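Stidthorpe Holiday Apartments
Owners' meeting – minutes
Last updated: May 30, 2021

Present: Selina Hämmerli (chair), Emil Mösli (minutes), owners of Larix, Kofler and Carivia houses. Apologies from the owners of the top-floor flat in Kofler.

1. Minutes of the last meeting
Agreed with one correction. The laundry contract runs to the end of the season and not to the end of the year.

2. Bookings
Selina went through the figures. The three houses have 536 nights booked for the season so far. Larix is full for the first half of June. Carivia is behind, mostly midweek. It was agreed to drop the minimum stay in Carivia from six nights to three until the school holidays, then go back to the usual rule. Emil to change this on the booking page.

One owner asked whether single-night stays could be taken as well. Not agreed – the cleaning cost is the same as for a week.

3. Check-in
Key safes are now fitted at all three front doors. Codes to be changed at each departure. Two guests had written to say the path to Kofler is hard to find after dark. A quote for path lights has come in at 1786 and was accepted. The owners of Kofler asked that the lights go off at eleven.

4. Balconies at Larix
The boards on the upper balcony need replacing. The reserve stands at 4000 and will cover the lights but not both jobs in full. Selina to get a second price for the boards. The balcony door stays locked until the work is done, and guests already booked are to be told before they arrive.

5. Kitchens
The inventory lists differ from house to house. Agreed to use the Larix list for all. Each flat to have the same set of cutlery, serving spoons and pans, and owners to replace missing items at their own cost. Green cupboard doors to be kept where they are already fitted.
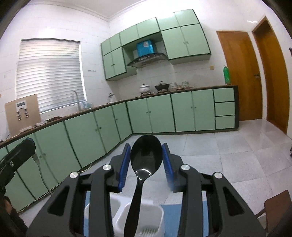

Item 5 – kitchen utensils, with a black spoon in the centre.

6. Any other business
Emil reported that the Carivia welcome folder still gives the old bus times. New pages to be printed. Dogs: no change to the present rule, one per flat, ground floor only.

7. Next meeting
To be held in Kofler, date to be sent round by Selina.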